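Home | Notebook | Bench log | Stores | Contact

January 24, 2022

Spent most of the morning on the odds and ends shelf, which I've been putting off since June. Sabina wants the packing notes for the Samarakoon loan redone from scratch, so I thought I'd start with the red box and see what it will take standing up, without stuffing the gaps with tissue (we're down to 5 sheets of the good stuff anyway!).

Had a go at one row, left to right. The red gift box with the gold lettering went at the far left, then the worn beige thing with the ribbon round it (I keep calling it the shoe, Lucienne says pouch, we've written "shoe/pouch" on the slip), then the yellow gourd with its tassel or wrapping, and the grey-green pot in the back corner on the right.
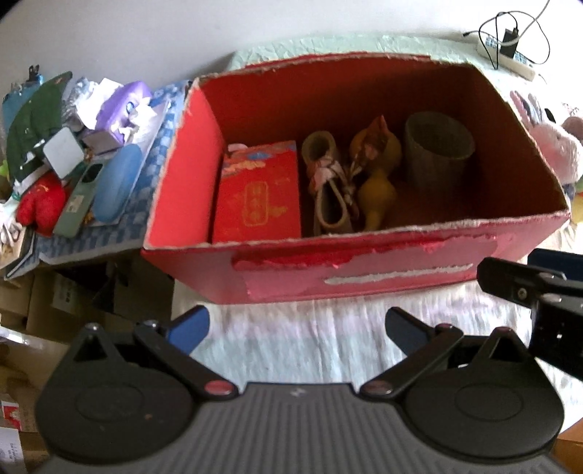 Red box, one row of four, lid off. Note the scuffing along the front.

The box itself is in a sorry state. The red has come away along the top edges and you can see the pale paper under it, and the front has a long torn strip. I'd still rather mend it than swap it. Lucienne Coste has some red paper left over from the Fleken job, around 25 cm of it, and I'll ask her before I go buying any.

Slip number for the gourd is 62, not 24 as I put on the sheet. Sabina, please don't print it till I've changed that.

Still to do: the pile on the checked cloth, next to the box. Haven't touched it.

Contact the workshop | © Prundeteo Workshop | Back to top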